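Budgeting for a two-armed setup at the breakfast counter: hands or grippers?

agatarusso
Hello all, and sorry in advance for the length. We run a small guest house and I've been asked to put together a plan for a two-armed robot on the drinks table. I have quotes from Flamberg and Kuipers, and they differ mostly in what goes on the ends of the arms. Flamberg want to sell us full hands with fingers, Kuipers say plain two-finger grippers will do and the money is better spent on a service contract. Has anyone been through this? I'd love to hear what you'd put in the budget that I haven't thought of!

Grigoris_K
Welcome, Agata! I'm with Kuipers on this one, I'm afraid. A cup is a cup. Buy the grippers, keep the change, and put it towards spare parts — you will need them sooner than you'd like.

malsoon.nam
I'd gently disagree with Grigoris. It depends so much on your crockery and your machines, and whether you're willing to change either. We went for hands because we wanted to keep our glasses. One hand up at the dispenser spout, the other holding a ribbed glass under it while the coffee runs in:

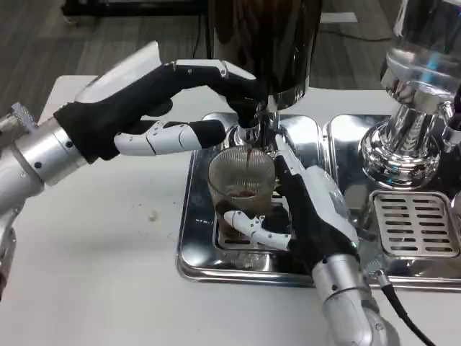
Re: what I'd add to the list

malsoon.nam
Carrying on from my last post. Please budget for gloves, Agata, and more than one set, as you'll want a spare while the other is being cleaned. Then a steel tray for under the cup, and a bigger table than you think. Ours has the dispenser and the espresso machine side by side and I do wish we had allowed more room for the arms. Installation took us 6 weeks from order, if that helps with your planning.

Grigoris_K
Fair enough on the glasses, and it does look tidy. I still say two sets of fingers is twice the upkeep. Could you not have one hand and one gripper?

vlagos52
We priced exactly that with Flumeo and the saving was smaller than I'd hoped, around five per cent. Ask for it as a separate line anyway, Agata, and ask who pays the call-out in the second year.

agatarusso
Thank you all, this is so kind. I'll ask both firms for the mixed version and come back in January with the figures.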